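May, sim bench, hands comparison cont.

Picked up where I left off w/ the Stullness five-finger pair vs the old Lutance parallel jaws. Same arms, same breakfast table world, same controller (Skident, gains untouched). Only swapped the end effectors + retargeting file.

Jaws first. 28 episodes, croissant to plate. 13 ok. Most of the misses are the jaws closing on the mat edge and dragging it. Tomato worse, squirts out when the pads aren't square to it.

Five-finger: wrist offset was wrong in the config, 6 deg on the right side only. Fixed, re-exported. Seed 1698 for everything from here on so the layouts match. Dont change it pls.

Start pose for the new set, both hands open over the marble table, nothing grasped:
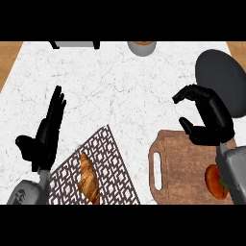 Left thumb still feels too far out for a thin object, want to bring it in before the approach and not during. Right one I'd leave in the C for the tomato, gap looks generous.

To do:
- rerun the 28 w/ hands
- ask the Gebretsadik folks for their friction values, ours are a guess
- head cam pitch: right forearm gets over the tomato at start, try tilting or just start the arm wider
- log finger torques, forgot agian

Sim is slower with the hands, about half speed. Leaving the batch going over lunch.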